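Nindby Opens a Folding Room in Clisolton, and Your T-Shirts Are Invited

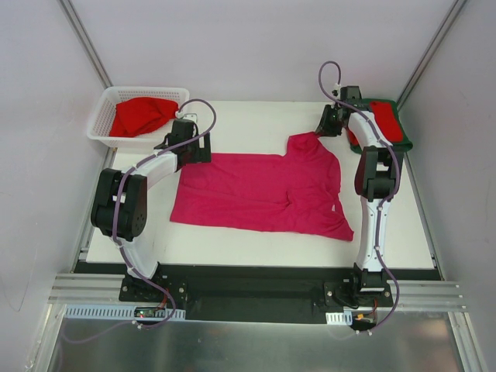
Pink T-shirt on the folding table, with more laundry waiting in the corners.

By Giorgia Longo
Sep 2, 2018
541 shares | 9 comments

CLISOLTON — I have been folding T-shirts wrong for most of my life, and I'm so happy to finally have a place to say so in public. This October we're opening the Nindby Folding Room on the ground floor of the old Negri building, right next to the laundromat, and I'd love for you to come by with a bag of clean clothes and an hour to spare.

I'm Giorgia Longo, I started Nindby, and this is our first real room with a door and a sign and everything. Up to now we've been running home tidying visits, which means I've spent a lot of time on other people's bedroom floors (thank you all for the coffee!). The thing people ask for over and over is help with laundry. Washing they can do. Drying they can do. Then the pile sits on the chair until somebody needs the chair.

So we made a room for the pile.

Every folding spot has a plain, pale tabletop with nothing fancy on it. I wanted white because you can see your shirt against it, the edges and the sleeves and the hem that has crept underneath. Try folding a gray T-shirt on a gray bedspread and you'll see what I mean. A bright pink shirt on a white table practically shows you where the creases are. Low light walls, soft colors, and a basket in the corner for whatever's next. That's pretty much the whole idea, and I'm very proud of it.

The beginner session is all T-shirts. We call it First Shirt, and it goes like this. You lay the shirt out and take your time spreading it. Collar first, because a bunched collar will throw everything else off, then sleeves, then you chase the wrinkles down toward the hem with the flat of your hand. Most people want to start folding when the shirt is only halfway flat. I did it for years! The spreading is the part that matters, and once you slow down for it the folding takes care of itself — side, side, up, and up again.

We also have a lot of opinions about stacks. Folded things go off to one side of the table, well away from the one you're working on, and unfolded things stay in a basket. A mesh basket is my favorite, light to carry and you can see into it. I like to keep colors near each other in the stack, though Cinzia Ferri, our head instructor, thinks that's silly and sorts by who wears what. You can pick a side when you get here. We've argued about it on two train rides and a long lunch, and I don't see either of us budging.

"I want people to leave with one drawer's worth of laundry done," says Cinzia. "If they learn a nice fold too, great. But the drawer is what they'll be glad about when they get home."

Cinzia used to run the linen room at a small hotel, so she can do a fitted sheet in a way that makes the rest of us want to clap. Fitted sheets get their own evening session, and please don't feel bad if it takes you more than one try. Oleksandra Vakulenko will be teaching the kids' hour, where we let them fold towels and washcloths and anything else with straight sides. Her own class notes say "snacks after, never during," and I'm told there's a story involving jam and a tablecloth.

The room came together over one busy summer. Leonardo Caruso of Janus, the little design shop upstairs, planned the layout and picked the wall color. It's somewhere between gray and lavender, and I fought him on it for a good while before I gave in. He was right. Red looks good next to it, green looks good next to it, and my old pink T-shirt has never looked better. He also got me to raise the tables so you aren't bent over the whole time, and my back would like to thank him personally.

A few things to know before you come. Bring clean, dry clothes. We don't have washers in the room, but the laundromat next door does, and you can carry your basket straight over. Sessions have room for nine people and run for an hour. You can keep your spot afterward and finish your pile if nobody is waiting. The address is 238 Mill Street, and the entrance is on the side with the green awning. There's parking behind the building, though it fills up when the bakery is busy.

We already have 335 names on the sign-up list, which made me sit down for a minute. If you've signed up, you'll get an email with session times before we open. If you haven't, you can put your name down at the laundromat counter or on our website. The first session is free for everybody in Clisolton, and after that you can pay each time or buy a card.

And if you have a favorite way of folding a T-shirt, please come and show me. I mean it. Giorgia Testa, who handles our bookings (yes, two Giorgias, you get used to it), rolls hers like little sleeping bags and has nearly talked me into it for travel.

For interviews, photos or a visit before opening, ask for Giorgia Testa at the Nindby front desk. Either Giorgia will do, really, but she's the one with the calendar.

Get Nindby news in your inbox. Sign up for our newsletter. You can unsubscribe at any time.

This site uses cookies to improve your visit. Accept | Settings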